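The Arm That Wouldn't Let Go

Robots drop things. Anyone who has spent an afternoon in a robotics lab knows the sound, and most teams plan for it with plastic crockery and a broom by the door. The fault that ate most of August for the crew at Kartha was the opposite one. Their kitchen arm picked things up beautifully and then, every so often, refused to give them back.

Kartha is a small outfit that builds control software for robot arms working in ordinary homes, and its test kitchen is a wonderful place to visit. There's a proper counter, a proper sink and the usual clutter of somebody's breakfast. The current project is called Pratari, and its goal is modest enough to fit on a sticky note: help a person with limited use of their hands make a cup of tea and put a few things on a plate. Watching it go about this is a joy. The arm swings over, slows, seems to think for a moment and closes its fingers on a strawberry as gently as you would.

Afroza Talukder was running the session when it first went wrong. The arm had lifted a mug by the handle, carried it across and set it down. Then it was meant to open its fingers and rise. It rose, all right. The fingers stayed shut, and the mug came up with them.

"I thought it was sweet, to be truthful," she says. "Like a toddler with a toy. Then it started its next move, which was to go over to the plate, and it was still holding the mug. That wasn't sweet at all."

She hit the stop button. The mug was empty, and the only casualty was an egg cup that went over the edge of the counter. But the whole point of Pratari is that one day the mug will be full of freshly boiled tea and there'll be a person sitting within reach of it. Ajith Hegde, who looks after safety on the project, shut the kitchen down that same afternoon and taped a note to the switch.

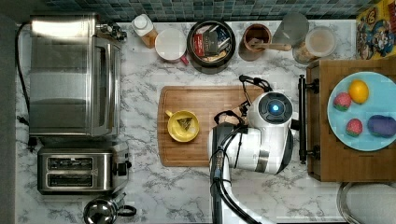

What followed was a proper detective story. The first suspect was the gripper itself, and Ilango Thampi had it in pieces on his bench before dinner. He checked the fingers, the little gears behind them and the motor that drives them. All fine! He put it back together, ran it open and shut for an entire day and couldn't get it to stick once.

The second suspect was the software, and here things got more interesting. Krishnamoorthy Panicker wrote most of the code that decides when the arm should let go, and he went back through the logs with a stubbornness his colleagues still talk about. In 888 recorded grasps he found four where the arm had moved off with its fingers closed. In every one of them the computer had sent the command to open. In every one of them it had also received a message saying the fingers were open.

So the robot wasn't disobeying. It believed it had let go.

The message turned out to be stale. The gripper reports its position many times a second, and when the link to it hiccuped, a piece of software in the middle (an off-the-shelf package called Novby) kept handing over the last reading it had. If the hiccup began after the fingers closed, no harm came of it, as the arm simply waited. But if the reading stuck while the fingers were still open, on the way in to a grasp, the arm could finish its pickup on a timer and later be told, quite cheerfully, that it was holding nothing.

And why was the link hiccuping? That took another two weeks, and it was Kamala Shetty who cracked it. She noticed that all four failures had happened with the arm reaching to the far end of its range. She put on a pair of gloves, took hold of the cable and bent it slowly through the same curve while Ilango watched the signal on a laptop. At one particular angle it blinked out. Let the cable relax, and back it came. There was a broken strand inside, with the outer jacket still perfect.

A new cable fixed the symptom in ten minutes. The team could have stopped there, and I love that they didn't. Cables wear out, and the next one will too. Every reading from the gripper now carries a time stamp, and if it's more than a few hundredths of a second old the arm treats it as no reading at all and holds still. The pickup timer is gone. Before moving away from anything, the arm also checks the load at its wrist, so a mug it thinks it has put down but can still feel the weight of will stop it in its tracks.

Hegde added a rule of his own, which applies to the people. Nobody runs a session alone any more, and the second person keeps a hand near the stop button the whole time. It's dull work, and everybody takes a turn, including him.

Ilango also rerouted the cable so it follows a wider curve, and fitted a clip he'd bought from Zimport, a parts supplier he speaks of the way other people speak of a good bakery. The cables now come off on a schedule, whether they look tired or not.

I asked Panicker whether it bothered him, having the fault sit partly in his own code for so long. He laughed. He'd assumed that a message arriving meant the message was new, he told me, and he had made the same assumption in every project since he was a student. He's been going back through the old ones in the evenings, and so far he's found it in two of them.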